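Home Notebook Cells Parts Faults Search

Mestunia cell notebook — right gripper fault

29th March

5 comments 2 shares

Picking up from the January entry on the right gripper, which I closed too early. Same fault came back this morning. The right arm closes on the box, the controller reports a good grasp, and at some point in the lift the force reading drops to zero while the fingers stay where they are. The controller then thinks the box is gone and the left arm never gets the go signal for the handover. It sits and waits until the timeout.

Error code is 1204 every time. The Hoshino sheet lists that as "end effector data lost," so the box isn't slipping. The reading is.

Ran the cell with the orange LOVE box only, flat on the floor of the enclosure, right arm picks, left arm comes in to take it. Speed at a third of normal. Door interlock checked before power on, e-stop checked on both sides. 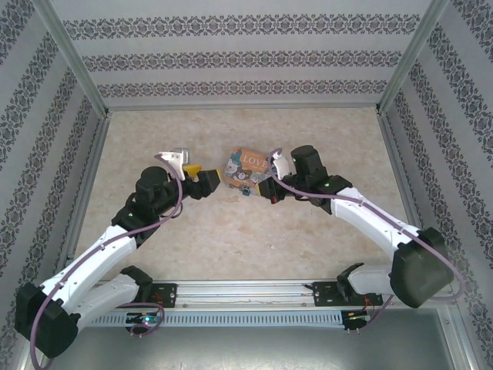
Photo: Mestunia cell, fixed camera

Status lights on both arms stay green through the whole thing, so don't go by the lights. They report the joint and know nothing about what the gripper is sending. I lost most of an hour in January trusting them.

What I tried, in order:

Restarted the controller. No change.

Swapped the gripper configuration file for the one from the Medo build. Worse. Fingers closed past the set width and I stopped it by hand. Put the old file back. Do not use the Medo file on this cell, the finger travel is different.

Reseated the connector at the right gripper. Got 9 clean lifts in a row and thought that was it. The next one failed.

Moved the arm by hand with drives off and watched the raw signal. It holds steady until the wrist is turned well toward the left arm, then it goes noisy and cuts out. Turn it back and it returns. Did this over and over and it is the same position each time, give or take a little. So it is a wire, and it is being pulled or bent at that angle. 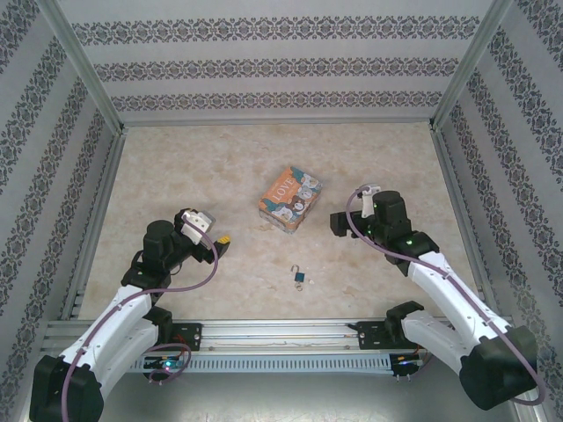 My guess is the run where the purple line goes under the wrist. It has to make a tight turn there when the wrist rolls, and the signal wire is tied in with it. The left side is tied the same way but doesn't roll as far in this program, which would explain why we only ever see 1204 on the right.

Cut the tie nearest the wrist and gave the wire more slack. Ran it again at a third speed with the box. Log shows 99 lifts, no dropouts. Then went to full speed and got 3 dropouts before lunch. Better than this morning but not fixed. The wire is probably already damaged inside and the slack is only hiding it.

Safety point, and this one matters more than the fault. When the timeout runs out the controller clears the error by itself and sends the right arm home with the fingers opening on the way. If you have the door open and your bypass key in because you think the cell is stopped, it isn't stopped. It is waiting. I had my hand near the rail when it did this. No contact, but the right carriage moved a good distance before I hit the stop.

Until that is changed:
— drives off before the door opens, every time, no matter what the screen says
— bypass key stays in the drawer
— auto clear is now set to off in the cell settings. If you load an old backup it will come back on, so check it.

Sent a note to Dradach asking for a replacement wrist harness and whether they sell a longer one. Also asked if auto clear can be locked out completely. No answer yet.

The cell can be used for left arm work only. I put tape over the right arm enable on the panel. Leave it there.

Still to do: open up the old harness when the new one arrives and look for the break. Retie the left side with more slack while the cell is down. Correct the January entry, where I wrote "loose connector, fixed."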